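4.2 Gripper comparison in simulation

We compared the two grippers in Nesance before moving either of them to the lab arm. Both were mounted on the same arm model and driven by the same controller, Mok, with the gains left at the values given in Section 3. The only settings that changed between runs were the finger geometry and the maximum opening. The Dimotard model has articulated fingers that can be spread well past the width of most of the objects. The Drumero model has flat sliding fingers and a shorter stroke.

Each gripper made 2,000 grasp attempts. Objects were drawn from a set of 20, and their positions and surface textures were sampled again at the start of every attempt. Textures were applied without regard to mass, so a block that looks like stone may weigh the same as one that looks like wood. Friction was held constant. An attempt counted as a success if the object left its support and stayed between the fingers until the arm reached the hold pose. Attempts in which the planner found no path were logged separately and are left out of the success rates.

The Dimotard model did better on objects with a wide top face. It was also more likely to touch a neighboring object while opening, as the linkages swing outward and need side clearance. Most of these contacts were light and did not change the result, but a few moved the target far enough that the fingers closed on one corner. The Drumero model needed less room and did better on thin objects lying flat. It failed more often on large blocks, where a small error in the estimated yaw was enough to bring a fingertip down on the top face.

Tall blocks caused trouble for both. The planner treats every surface above the table as an obstacle, and in crowded layouts it often chose a steep approach from the far side. We tried a lower clearance margin in June and went back to the original one after the contact count rose. Figure 2 gives a view of a crowded layout with the fingers open.
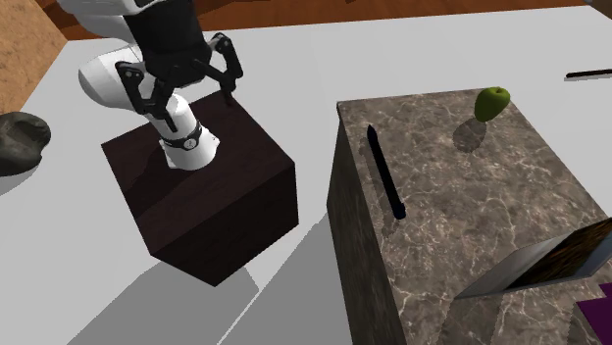 Word count: 3,819

Figure 2. Rendered view of the arm and open gripper at a dark wooden cube. The taller marble-textured block takes up much of the space next to it, with a green apple on top.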